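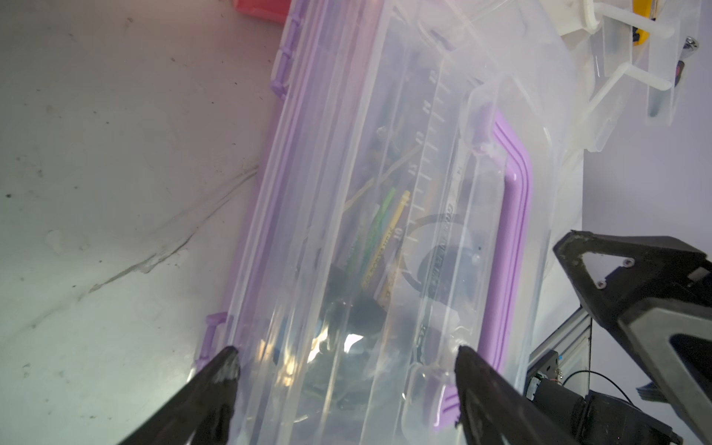
I went to the council budget meeting last night, the first one I've ever sat through from start to finish, and I've come home with a numb bottom and quite a lot to say about buses.

For anyone outside Pastau, the row is over the 37. It goes from Luris down past the health centre and into town, and it's the only bus that still runs up our hill after tea. The draft budget takes out the evening service completely. Last one up would be at ten to seven, which is no use if you work in a shop, and even less use if you fancy going to the pictures!

The officers' paper says the evening buses carry 411 passengers a month. I'd love to know which month. If it was August then of course it's low, the college is shut and half of Luris is away. A woman two rows in front of me asked exactly that and was told the figures would be "circulated". (They haven't been, I've checked my email twice while writing this.)

What got me more was the Ankrah car park. There's money in the same budget for resurfacing it, plus new ticket machines from Studero, and it went through in what felt like four minutes. I don't even mind the car park being done, the potholes by the bottle bank are shocking. But we spent over an hour on the bus and came out with a promise to "explore options", and the tarmac just sailed past with everyone's hand up.

To be fair to my own councillor, she did speak up. She wanted the evening service kept until spring while they do a proper count, and she'd found a bit in the reserves to pay for it. It went to a vote and lost by 2, with several seats empty, so you can imagine the muttering in the public gallery.

The petition had roughly 600 names when I signed it in the library, and it's still on the desk there, next to the large print books. The full council meets in November to settle the whole budget, seven o'clock start, in the big chamber upstairs. I'm going, and I'm taking a cushion. I'll have to walk home, mind you, if they talk past the last bus.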